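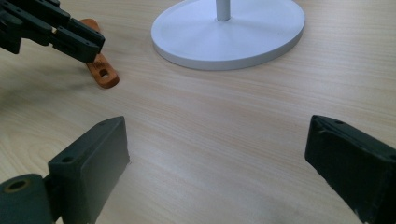

Reading an Old Building From Its Floor Plan Before You Go In

Category: Exploring > Guides and Tips
6 min read

Most people who get permission to walk through a closed building spend the first half hour wandering. On an open day with a fixed closing time, that half hour is usually a quarter of what you have. A floor plan fixes most of this, and for public buildings a plan is easier to find than you might expect.

I used the former Cillska Hospital for this guide. It opens to visitors one Saturday each January, in groups, with hard hats and a signed waiver. Everything below works the same for a school, a mill or a courthouse.

Step 1. Get permission first

Write to the owner before you do anything else. Say who you are, how many people are coming, and whether you want to take photos. If the building has regular tours, book one of those. If the owner says no, pick another building. There is no point in studying a plan for a place you can't enter.

Step 2. Find the plan

Try these places in this order:

- The county records office. Ask for building permits and alteration drawings. You need the street address and, if possible, the original name of the building.
- Old fire insurance maps. They don't show individual rooms, but they do show wall materials, stairs, elevators and boilers.
- The local library's clippings file. Newspapers often printed a simple plan when a public building opened.
- The current owner. Many have a survey from when they bought the place.

For Cillska I got a set of drawings from the records office. There were 11 sheets, and copying them took one afternoon. Two were too faded to use.

Step 3. Check the date

A plan shows what somebody meant to build. Look in the title block, normally the lower right corner, for the date and any revisions. Then compare the outline with a recent aerial view. At Cillska the laundry wing is on every sheet but was torn down years ago, and a long corridor now ends at a block wall. If you see a difference in the outline, expect more differences inside.

Step 4. Mark the stairs

Take a colored pencil and mark every staircase on every floor. Give each one a letter and use the same letter all the way up. You will find that some don't go all the way. Stair C at Cillska runs from the basement to the second floor and stops, and you need to cross the whole building to reach the attic from there.

Mark elevator shafts in red. Treat every one as open until you have seen otherwise.

Step 5. Pick your rooms

Choose five or six places you really want to see. More than that and you will rush. The rooms worth the walk are often at the top and the bottom: boiler rooms, pipe tunnels, attics, water tanks. Ask the owner which of these are closed, and cross those off now.

My list was the boiler room, the kitchen, the chapel, room 141 (the old X-ray room, which still has its lead-lined door) and the sun porch.

Step 6. Draw a route

Start with the farthest room and work back toward the exit. If you run short of time, you will be getting closer to the door as you skip things. Do the basement early, while your flashlight batteries are fresh.

Write a time next to each stop. Our group had 98 minutes inside, so I gave each room ten and kept the rest for walking between them. We were late leaving the kitchen and dropped the chapel. Murray Lapointe was not happy about the chapel, but we were outside when we were supposed to be.

Step 7. Set meeting points

Groups split up. Agree on two meeting points per visit and one time for each. Pick spots that can't be mistaken for anything else, such as the main lobby or the foot of a lettered stair. "The hallway with the green tile" is a bad meeting point, as Annick Tremblay and I found out on the third floor, where there are two of them.

Give everyone a paper copy. Phones often have no signal behind thick masonry walls.

Step 8. Correct the plan afterward

The same evening, go over your copy and note what was different: blocked doors, missing floors, rooms that had been joined together. Write on the copy in ink and put the month on it. Send a scan to the owner. Gaétan Fortin, who handles the Cillska visits, now hands our marked sheets to the guides, and he let us know that the doors to rooms 98 and 102 have been screwed shut for next time.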